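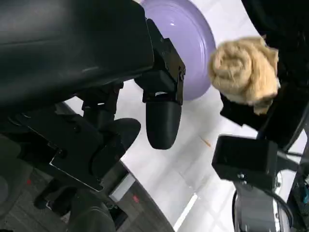 22 May 2020, by Ngọc Nông
Print this message | E-mail this message

Hi Traian and everybody,

Thank you for such a kind note, it made my morning!

> Do you roll your hand towels or fold them? And does
> the lavender go with anything? Traian

I roll them, always have (my aunt in Rusgate taught me), and a beige one looks lovely near the lavender bowl.

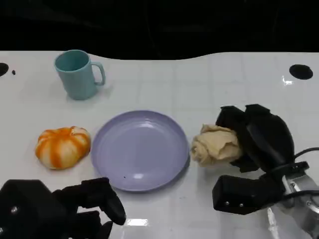

As for colors, I'd happily put the lavender plate with the pale teal mug, and I do love a little orange and cream pumpkin beside them, even in June! Châu wants all white, bless her, but we'll talk her round.

Warmly,
Ngọc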